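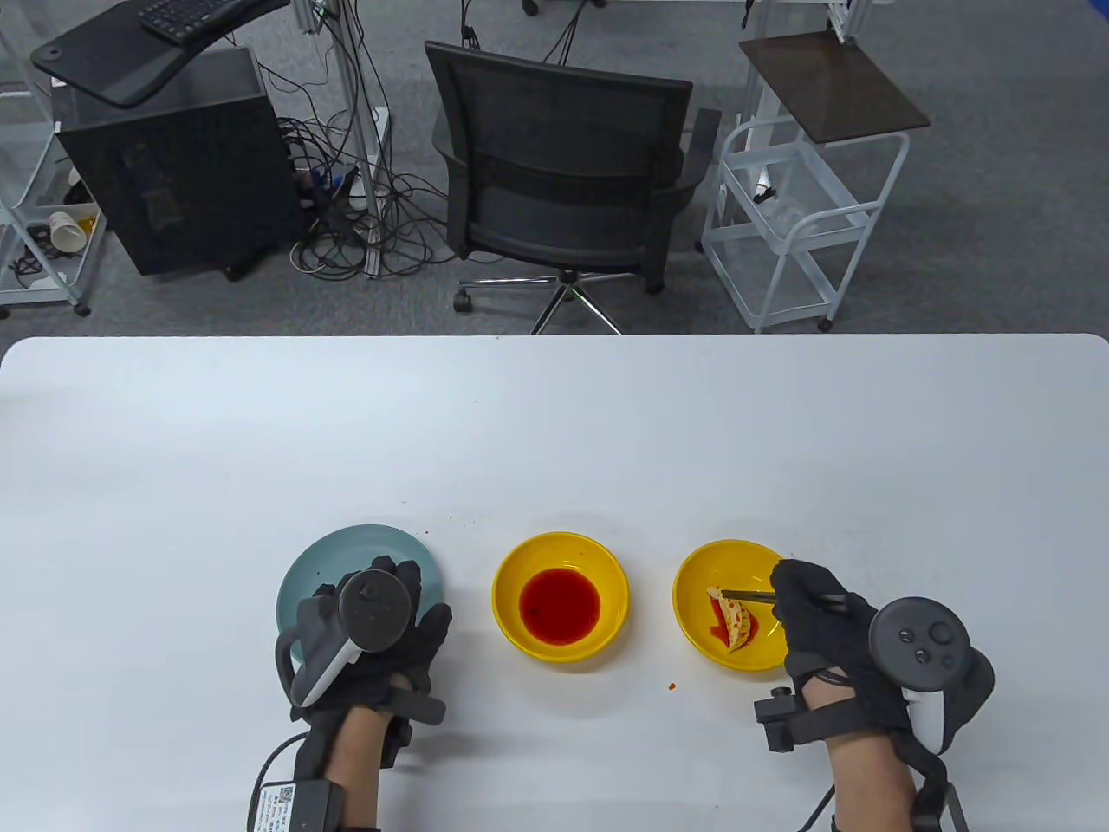 4.2 Mulch depth and watering

I went into the Tallgate plots sure that deeper mulch would save us water, and for the most part it did. We had 40 raised beds, all planted with the same bush beans, and I logged 276 soil moisture readings between May and July. The beds with a thick layer of straw stayed damp well into the afternoon — even the ones on the windy side, which I'd pretty much written off.

The Gestness beds gave me more trouble. Slugs loved the straw, and I lost enough seedlings there that I had to replant two rows and drop the early readings. Figure 3 plots what's left. Total water use across the site came to around 1,758 gallons, and the bare beds took the biggest share of it. I'd like to try leaf mold next, laid down a bit later in spring once the beans have their second set of leaves.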